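Oslow 2 Sofa Bed, Long-Term Review

The Oslow 2 is the middle model in Falside's sofa bed line, between the narrow Oslow 1 and the sectional. Ours has been in the den since December and has served as both a daily couch and a guest bed. I paid full price for it. The price was just under $1000 before delivery, and delivery to the door added $40. Carrying it upstairs costs extra, and I skipped that.

Assembly

The sofa ships in two cartons. The base and seat are in the larger one, the arms and back in the other. The arms hang on steel brackets and are secured with four bolts each. Falside supplies a hex key that is too short to turn comfortably inside the base, so use a ratchet with a long extension if you own one. The bolt holes on the left arm lined up on the first try. The right arm needed all four bolts started loosely before any of them would seat.

The manual is a single folded sheet. Step 6 shows the back panel reversed. The corrected sheet is on the Falside support page, and I would print it before starting.

Frame and mechanism

The pull-out section runs on two nylon rollers and unfolds in two motions. The first takes a firm tug, the second is easy. Closing it is the harder direction. The foot section has to be lifted past level before the hinge releases, and a shorter person may need to stand to one side to get the angle. My neighbor Carmela D'Amico tried it and had it closed on the second attempt with no instruction from me.

The rated load is 500 pounds, spread evenly. The center support leg folds down on its own and has a plastic foot with a threaded adjuster. On a level floor it can be left as shipped. Ours needed three turns to stop a knock I could hear when sitting on that side. The adjuster has crept back once since then. A drop of medium threadlocker fixed it.

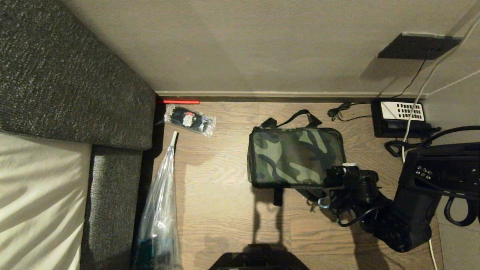 Noise from the mechanism has stayed low. There was a squeak at the rear hinge in the second month, cured with dry silicone spray. Avoid oil near the hinge, as it will find its way onto the fabric.

Sleeping surface

The supplied mattress is thin foam over a steel mesh deck. For one night it is fine. By the third night I could feel the front crossbar under my hips, and both guests who stayed longer reported the same thing. A topper corrects this but has to be stored somewhere else, as the bed will not fold with one in place. Serra makes a sofa bed at a similar price with a thicker mattress and a higher seat. I tried it in the showroom and found it too tall to sit on with my feet flat.

The slope is the other complaint. With the center leg at its factory setting, the head end sat lower than the foot. Adjusting the leg took out most of it.

Sitting

Seat depth is generous. The cushions are firm and have kept their shape, although the one used every day is now a little softer than its neighbor. The arms are wide enough to lean on and do not flex. There is no center console or storage bin, and I count that in its favor.

Cleaning and parts

Falside lists the cover as spot-clean only. Cool water and a drop of dish soap took out coffee on the same day. A vacuum with a brush head handles crumbs, but the gap behind the seat needs a crevice tool.

I ordered a spare set of rollers from Hilteck, which handles parts for the brand. They arrived in a padded envelope with the correct screws. The part number printed in the manual is out of date, so go by the sticker under the seat deck.

Warranty is five years on the frame and one on the mechanism. One year is short for the part that does all the moving.

Verdict

As a couch that turns into a bed a few weekends a year, the Oslow 2 is well built and I would buy it again at this price. For guests who stay a week, budget another $100 for a topper, or look at a model with a deeper mattress.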